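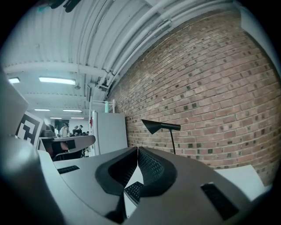 # Segmenting hand-held gripper recordings

Keerthana Gounder, Waqas Ansari
Project name: Govia. Supervisor: Revathi Pinto

## 1. Task

Recordings from the hand-held gripper arrive as one long file per session. Training needs separate episodes, each with a start, an end and a valid wrist pose at every step. Until November the cuts were made by hand. We wrote a tool that proposes them.

## 2. Method

The tool reads two signals: finger opening and camera pose from the visual-inertial tracker. A cut is proposed where the fingers are fully open and hand speed stays below a threshold for 2 seconds. Segments with a tracking loss are marked `bad_pose` and kept out of the export.

Fisheye distortion is corrected before feature matching. Our first version skipped this step, and tracks near the image border drifted — worst on repeated textures such as brick.

## 3. Results

| Item | Count |
|---|---|
| Segments proposed | 2,158 |
| Marked `bad_pose` | 84 |
| Sessions | 8 |

Most of the marked segments begin with a fast turn of the wrist. Lowering the speed threshold did not change their number.

## 4. Open points

- The threshold is global and should be set per operator.
- Regrasps with a long pause are still split in two.
- Darius Radu's pose filter has not been merged.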